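Primodeck Forum > Manipulation > Collecting demos

Thread: How much mess do you leave in the start state?

hnat_p
Teleop question. Task is folded dollar bills into a basket, two arms. I have 309 episodes and the policy is great as long as every bill is exactly where I put it in training. Nudge one by a thumb's width and it closes on bare wood, very confidently. Do you scatter by hand or follow a layout sheet?

coelho_bench
By hand, and badly. You think you're being random, then you plot the start positions and find you've been dealing solitaire for a week. Throw them. If one lands on the floor, pick it up and throw it again.

lfonseca
Disagree with throwing. We used a printed sheet with 100 layouts and went down it in order. Dull as paint but you know what you covered. When something fails you can say which corner of the table you never visited.

coelho_bench
And then your policy learns the sheet.

lfonseca
It had 100 rows, it's welcome to try.

nater77
How are they folded? Ours were pressed flat like shirts and the first crumpled one ended the demo. Tuesday was spent refolding cash, which is a strange line to put on a timesheet.

hnat_p
Small and crumpled, no two alike. Gonçalo folds neater than I do and I swear I can tell his episodes apart.

nater77
Then keep both of you folding. And swap operators every 7 episodes or so, or you'll end up with a model of one guy's wrists.

vulloa
What does the table look like when you hit record? Half these threads are solved by one photo.

hnat_p
Fair. Trossen arms, one on each side, bills on the wood, red basket, mug left in as a distractor. Two in the basket already in this one – I want some episodes that begin partway through, so it learns that a basket with money in it is fine.
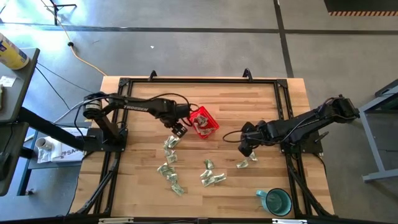 Re: How much mess do you leave in the start state?

vulloa
OK, partway starts are good, keep those. I'd move the mug though. If it lives in that corner for all 309, it's furniture. Put it between a gripper and a bill sometimes and make the arm go around.

lfonseca
Same for the basket. Vary the tilt too. And write it on a sheet.

coelho_bench
Throw the basket.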